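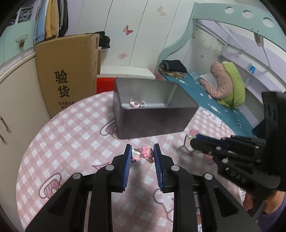

I started selling keyrings and bracelets out of my spare room under the name Neltov, and the same questions keep landing in my inbox, so I finally sat down and typed out proper answers. I'm one person with a kettle and a lot of little drawers, so reading this first really does help me out! Most of you write about charms, usually something small like a pink Hello Kitty with a tiny silver crown-shaped fitting on top, and you want to know how it goes on and whether it'll stay on. Let's start there.

How do I attach a charm to my keys?

With a jump ring, which is the little metal loop that opens and closes. Hold it with two pairs of pliers and twist the ends sideways, one toward you and one away. Please don't pull them apart like a wishbone — the ring never goes back to a proper circle and you'll lose your charm on the bus. (I've lost three. I still look for one of them.)

My charm fell off. Will you replace it?

If it happened within 45 days of delivery, yes, and I'll pay the postage. Send me a quick email with your order name. After that I'll still fix it if you mail it to me, but I ask you to cover the return stamp.

What size bracelet should I order?

Wrap a strip of paper around your wrist, mark where it meets, and measure it flat. Then add 2 centimeters for round beads, a bit less if you like things snug. Chunky beads eat up more room on the inside than you'd expect, so if you're between sizes, go up.

Can I wear a beaded bracelet in the shower?

I wish you wouldn't. The beads mostly don't care, but stretch cord hates soap and hot water and gets tired fast. Same for the pool and the beach. Roll it off over your hand too, don't yank it by one bead.

Do you restring old bracelets?

Yes, and I love doing it! Put all the beads in a zip bag, even the chipped ones, and tell me if the order matters. Johanna Wieser sent me her grandmother's necklace in August with a pencil drawing of where every bead went, and that was a very happy afternoon for me. Pale colors are nice to restring on clear cord, like the yellow beads in the next photo. 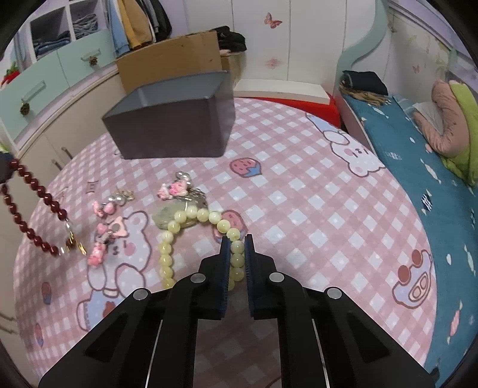 How do I clean the beads?

Soft cloth, barely damp, then dry. Skip the jewelry dip, it can strip the coating off fake pearls.

Do you ship outside the country?

I do. Small orders go in a padded envelope and orders over 100 euros go in a box with tracking, no extra charge. Customs is on your end, sorry.

Can I buy in person?

Sometimes. Alois Tanner keeps a shelf of my things in his shop, Berchtold, and he lets people try on bracelets if they ask. He doesn't do repairs, so bring those to me.

Do you take custom orders?

Up to 20 pieces at a time. Tell me the colors, the wrist size and the date you need it by.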